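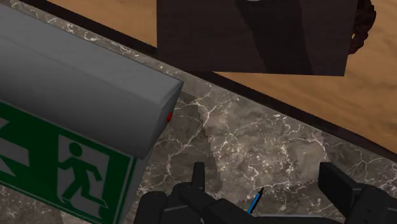
Last updated: Thursday, January 26, 2023

I have now seen Fleretti twice, which is two more times than most of my friends were willing to. It's a two-hander set entirely in the waiting room of a ferry company, and it's playing at the Danko, the former carpet showroom that seats 181 if everyone keeps their elbows in.

The first time was a preview in December. The second act ran long, a suitcase refused to open, and the big confession was delivered over the sound of the bar restocking its ice. I liked it anyway. I like most things with a suitcase in them.

Last week's version is tighter and, I'm sorry to say, a little less fun. The director has trimmed the quarrel about the sandwiches, the best writing in the play, and kept the dream sequence, where both characters speak very slowly about their fathers. The actor playing the clerk is still terrific. She can stamp a ticket in a way that ends a marriage. Her partner has settled down since the preview and mostly stopped shouting at the back row — I was in the back row, and I'm grateful.

The program says Gunine, the company behind it, needs another $4,000 to take the show on the road. I gave them what I'd have spent on parking.

Tickets are cheaper on weeknights and the seats are no softer. Next up at the Danko is Farnix, a musical about surveyors with a running time they haven't announced. I've already booked. Aisle seat, near the back.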